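Kundetti: a lyrics and release notes collection

README, last touched in December

Hello! Kundetti is my hand-built collection of notes on independent hip-hop singles, put together at my kitchen desk in Harndale over a couple of winters. I started it as a plain text file of songs I kept forgetting the names of, and it grew. If you've come for full lyrics, sorry, they're not in here (more on that further down). 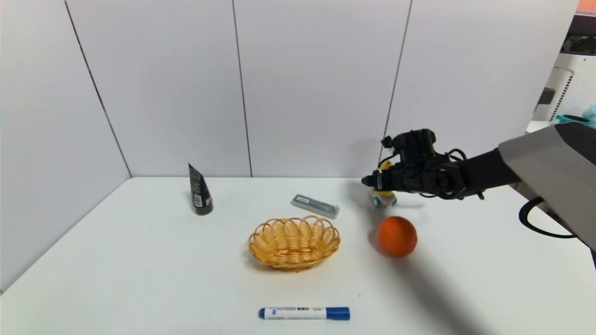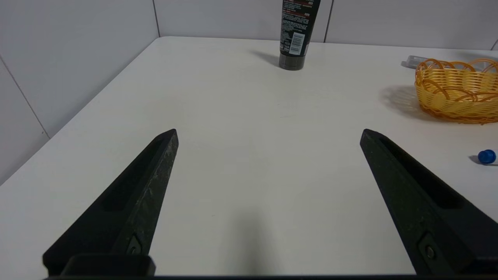

What you get is one big table and a folder of short text files. The table has 800 rows, one for each single, and every row has a track title, the act's stage name, the label, the month of release, the running time in seconds, the main language and a column I called "mood", which I half regret. The text files are my own listening notes, and they go from a single grumpy line to a full page when I got carried away with a bassline.

The songs come from 61 acts. Most of them put their own music out, and the rest are on small labels, with Erkik and Bodin taking up the biggest share. I know that's lopsided. Both of them keep tidy back catalogues with proper dates on everything, which is a joy when you're typing it all in by hand at eleven at night, and I'm afraid it shows. If you want to compare labels with each other, please take a smaller sample from those two first or your charts will mostly be about them.

How I filled it in

I listened to every track at least twice, once on headphones and once on the speaker in the other room while doing something else. The first listen gave me the language and the guest verses, the second gave me the mood. Running times are from the released version, never from the video, as videos love a long talking intro. Where a song came out in two mixes I kept the first one and put the other in the "also" column.

Mood is one of 5 words: boastful, tender, angry, playful, weary. That's all my own ear, so treat it as one person's opinion! I went back over the early rows last spring and changed a fair few from angry to boastful, which probably says more about my own mood than the music's.

Things that are wrong or missing

There are 21 rows with no release month. The songs went up on pages that have been taken down, and I'd sooner leave a blank than guess. Accents in stage names should be fine now, but if you open the table in an old spreadsheet program you may get question marks where the letters ought to be. Choose UTF-8 when it asks and they'll come back.

The language column only takes one language, and that was a daft decision. Plenty of these rappers switch halfway through a line, never mind halfway through a song. I put down whichever one the hook is in and mention the others in the notes file. A second column is on my list.

Producer credits are patchy too. I copied them as they were printed on the release, so the same person might turn up under three spellings.

What you can do with it

Use the table however you like, for teaching, plotting, arguing with friends, anything. The listening notes are free to quote as long as you say they came from Kundetti. I don't include lyrics beyond the odd phrase, as those belong to the people who wrote them, and please don't ask me to send audio because I haven't kept any.

Found a mistake? Open an issue and give me the row number and where you saw the right answer (a photo of a sleeve is perfect). I go through them in batches, usually late in the evening, so it can take a while. New songs are welcome as well, but I have to hear them myself before they go in, and the queue is already long. The next version will have the second language column and, if I can face it, one agreed spelling for every producer.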